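The Green Kitchen

By Annatjie Msimang
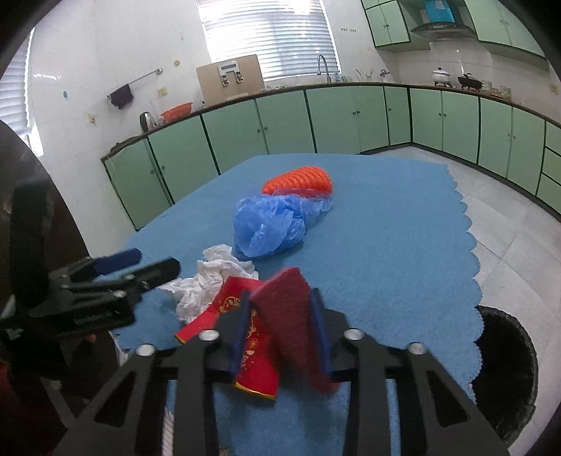
Meifang Fang had given herself the morning to clear her aunt's table, and by 11 she had not gotten past the bags.

Her aunt kept bags. She kept the thin white ones from the market in Flescombe and the blue ones from the fish counter, and she kept the net ones that onions and oranges came in. She folded them into triangles when she had time and crumpled them when she didn't. Toward the end she mostly crumpled them. They had been in the drawers, under the sink, inside other bags, and inside a boot by the back door.

The house was sold. The buyers were a couple named Swanepoel who had driven over from Plendon twice to look at it, and both times they had stood in the kitchen and talked about the cabinets. The wife liked the green. The husband said green could be painted. Meifang had looked out the window through the blinds and let them talk. Her aunt had painted those cabinets herself, the doors one color and the trim another, and it had taken her most of one October. She did the trim with a brush meant for watercolors.

Meifang worked through the pile with the trash bin pulled up close to the table. A bag went in the bin if it had a hole. If it didn't have a hole she put it aside, and then after a minute she put it in the bin too. She shook each one first. Her aunt had been known to leave things in bags.

So far she had found a button, a bus ticket, and a key that fit nothing in the house.

The red cloth was under a stack of place mats. It was felt, or close to it, and it had gone fuzzy from handling. She knew what it was. It had lain on top of the radio when she was small, to keep the dust off. Later there was no radio, and the cloth had moved around the house covering one thing and then another. She folded it and it wouldn't stay folded.

Under the cloth was a red envelope with gold on it.

She wiped her hands on her pants before she picked it up. It was the ordinary kind, the kind that came in packets before New Year, and her aunt bought more than she needed every year and gave away fewer. There were probably dozens in the house. But most of those were flat, and when Meifang pressed this one with her thumb there was something inside.

She set it down again and went and ran the faucet and drank a glass of water.

Her phone rang on the counter. It was her brother, calling from Skamville.

"How's it going?" he said.

"I'm on the bags."

"Still?"

"There are a lot of them."

"Just throw everything out," he said. "They want us gone by the end of the month."

"I know when they want us gone."

He asked whether she had found the paper for the water heater, and she said no. He asked whether she had eaten. She said yes, which wasn't true. She didn't mention the envelope. He would have told her to open it, and she would have opened it with him listening, and he would have asked how much.

After he hung up she sat at the table. The tablecloth was a towel, more or less, a blue one with a scalloped edge that her aunt said was too good for a bathroom. Meifang had done her homework on it. She had spilled soy sauce on it and been made to wash it in the sink.

She opened the envelope. The flap had been tucked in, not glued, so it could be used again.

There were bills inside, folded once, and a slip of paper folded around them. She counted 590 dollars. On the slip, in her aunt's square writing, was a date, 11/02/2023, and below it a short list.

Owed to Meifang, it said. Bus, 200. Dentist, 390.

She had to think about the bus. It was the winter she had come up every other weekend, after the hip, and her aunt had asked what the fare was and Meifang had said it was nothing. Her aunt had evidently called the station. The dentist was the same winter. Meifang had paid at the desk while her aunt was putting her coat on, and they had argued about it in the parking lot, and then on the drive home, and then not again.

She put the slip back around the bills and the bills back in the envelope. She put the envelope in her purse. Then she took it out and put it on the table again, under the edge of the cloth, where it had been. She would take it when she left.

There was a cardboard box on the counter for the things she was keeping. So far it held a teapot lid, the blue bowl, and the key.

She pulled the next bag off the pile, a net one, and shook it over the table. A bit of onion skin fell out. She brushed it into her palm and dropped it in the bin and reached for another.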